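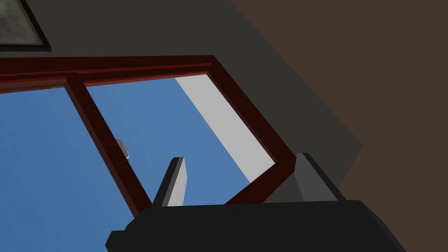

mullero replied:
Does the wrist view get its own encoder, or do you share weights with the overhead one? The write-up skips that, and the gap between 2 and 5 history steps could come from either.

plalia_sim wrote:
Shared. Separate encoders gained nothing on the validation rooms and doubled the memory. All 229 episodes are rendered, with wall, frame and sky colours redrawn for each one.

ouali32 wrote:
I don't accept the colour argument. Flat sky and untextured walls are easy whatever shade you pick. Have you tried it with reflections on?

plalia_sim wrote:
In March, on a subset of 32 episodes. Success fell, mostly at the approach stage. Grasp closure was hardly affected.

ouali32 wrote:
Then the headline figure belongs to the renderer and the title should say so.

mullero replied:
Too strong. The claim is about history length, and both arms of the comparison use the same renderer. I'd still want the reflection runs in the main table.

broren wrote:
Agree on the table. Please also post the seeds. I get a smaller gap with 5 steps and can't tell if it's noise.

plalia_sim wrote:
Seeds are going up with the next upload, reflection runs included.

Contact the moderators | © 2019 Broren Forum | Back to top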